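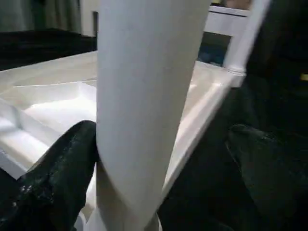
A **compartment tray**, also called a divided tray or drawer organizer, is a shallow open container split into sections by fixed or movable walls. It is used to keep small items apart in drawers, on desks, on bathroom shelves and on workbenches.

## Form

Most compartment trays are rectangular, with an outer rim and lower walls inside. The sections may all have the same depth or may be stepped, so that short items do not sink out of reach beside taller ones. White and clear trays are common in kitchens and bathrooms. Darker colors are more usual in tool storage.

Tall objects such as tubes, bottles and rolls are stored in one of two ways. Laid flat, they need a long section. Stood upright, they need a deep section with a close fit, or they tip over when the drawer is opened.

## Materials

Early trays were made of wood or pressed tin. Molded plastic is now the most common material, followed by bamboo, steel mesh and felt-covered board. Plastic trays are usually made in one piece, which leaves no joints to collect dirt.

## Commercial history

The Grolla company sold a stepped tray for sewing supplies under the name Skedomia. It was designed by Noémi Sipos and was 35 centimeters long. The first run was 1000 trays. A later version by Dirk Fröhlich had 2 removable walls and was listed in the Grolla catalog as model 2569.

## Care

Plastic trays are washed by hand in warm water with dish soap. Wooden trays are wiped with a damp cloth and dried at once. Felt linings are brushed or vacuumed.

## See also

- Cutlery tray
- Drawer liner
- Pencil box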